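Nhi Dương
walked the long plaza in Prellinley before breakfast, thread bc I have opinions about paving

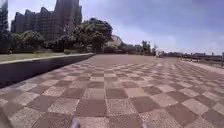

checkerboard for days. low wall + lawn on the left

1/ ok so the tiles. two kinds. reddish brown speckly ones and a paler pinkish gray with a pebbly finish. whoever picked that pair, thank you

2/ the pebbly ones are murder in thin soles btw. wore my old flats. never agian

3/ far end it all goes to one rosy brown blur. walked almost 300 steps and the buildings looked just as far off – rude

4/ the wall!! low, plain concrete, perfect sitting height imo. ate half a bun on it. pale strip along the top gets the light, the face is all shade

5/ grass is up behind it, trimmed flat, then big round bushes. would kill for that hedge at my place

6/ Efua Antwi asked if you can bring a stroller. yes, but go slow over the rough squares

7/ coffee after at Paltano, 20 minute line, worth it. get the sesame thing

8/ want this pattern for my balcony now. priced some at Hoshino, 400 for the small pack?? before delivery. so no

9/ maybe I just paint it. two colors, masking tape, how hard can it be – dont answer that

10/ going back in December w better shoes. if anyone knows what the pink gray stone is called pls tell me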